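Flulmont Rooms, Zitimthorpe
Frequently asked questions about the ground floor room

Last updated 23/03/2022

Booking

How do I book the room?
Use the booking form on this site. Choose a morning, an afternoon, an evening or a full day. You will get an email with your booking number and the door code. If the email hasn't arrived by the next working day, check your junk folder and then ring the office.

How far ahead should I book?
For a weekday morning, a few days is usually enough. Evenings fill up more quickly. From November until the new year we ask for at least 14 days' notice.

Is there a deposit?
Yes, £127 for each booking. We return it to the same card once the room has been checked. Regular users can leave one deposit with us to cover all their bookings.

Can I cancel?
You can cancel or move a booking free of charge up to 14 days before the date. After that we keep half the hire fee. The deposit is always returned in full if the booking doesn't go ahead.

Can I come in early to set up?
Only if the slot before yours is free, and you need to ask first. Setting up and clearing away both count as part of your booking, so please allow time for them.

Furniture

What furniture is in the room?
There is a white square table, office chairs on wheels, a grey sofa, a stool and a smaller table with a checked cloth on it. A coat rack stands by the wall. The shelving is for the plants and flowers and shouldn't be used for bags or drinks.

Can I move the tables and chairs?
You can move the chairs wherever you like. The white table stays put. It stands over a floor socket, and lifting it is likely to pull a cable out. If you need a second work surface, use the small table and fold its cloth on the sofa.

There is black tape on the white table. Should I take it off?
No. Leave it exactly as it is and wipe over it gently, going along the tape and not across it. If a corner has lifted, press it down and mention it in your checkout email.

Which chair is which?
All the office chairs adjust with the lever under the seat. Please put the seat back to a middling height when you leave. The chairs can go back anywhere near a table or against the wall, provided the way to the door is clear.

The white table has a lined top, with the floor socket underneath and the small plant just beyond the far side.
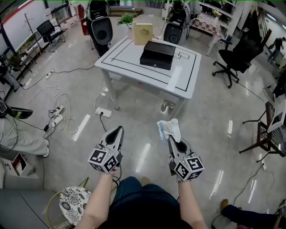 Power and cables

Where are the sockets?
As well as the floor socket there are power strips on the floor, with white and black cables running to them. Check which cable you are holding before you unplug anything.

Can I plug in my own equipment?
Yes, as long as the plug and lead are in good condition. The total on any one strip must stay below 3,000 watts. Laptops, chargers and lamps are fine. Fan heaters, kettles and irons are not allowed on the strips at all.

Can I plug one extension lead into another?
No. If your lead won't reach, move your work closer to the socket or ask the office for a longer lead.

What should I do about loose cables?
Coil up the slack and keep it near the wall or under the table. If a cable has to cross the floor where people walk, use one of the rubber covers from the cupboard in the hall. Return the cover afterwards.

Cleaning up

What do I need to clean before I go?
Wipe both tables, pick up anything on the floor and take your rubbish with you. You don't have to mop or vacuum. The bins in the yard are for the flats upstairs.

Where are the cloths?
In the hall cupboard, second shelf. Use a barely damp cloth on the white table and a dry one afterwards. Used cloths go in the bucket under the sink, spread out and not balled up.

What about the floor?
It is glossy grey tile and shows every mark, but most things come off with plain water. Please don't use polish on it. If you spill something, dry the whole patch before anyone walks over it.

Can we eat in the room?
Cold food and drinks with lids are fine. Keep them off the sofa. Hot food should be eaten in the hall kitchen.

Do I need to water the plants?
No, they have a watering day and do badly with extra. If you shift a pot to make space, put it back where it was. The one by the white table can be lifted out of the way, but don't put it on top of a power strip.

Belongings

Can I leave things in the room overnight?
Not unless you have booked the following morning as well. In that case, stack everything in one place and label it with your booking number. An example of a good label is "2326, back at 9". We can't accept responsibility for valuables.

I've found something that isn't mine. What should I do with it?
Leave papers, books and boxes closed and where they are, then tell the office. Small items such as keys and phones should be handed in the same day. We keep lost property for three months.

Where can I hang coats?
On the coat rack. It tips if all the weight is on one side, so spread heavy coats round it. Wet umbrellas stay in the hall.

Other questions

Is the room suitable for children?
Children are welcome with an adult. Please keep younger ones away from the power strips and off the wheeled chairs.

Who do I tell about damage?
Email the office on the same day and give your booking number. Ordinary wear is not charged for. Where something needs replacing, we will tell you the cost before taking anything from the deposit.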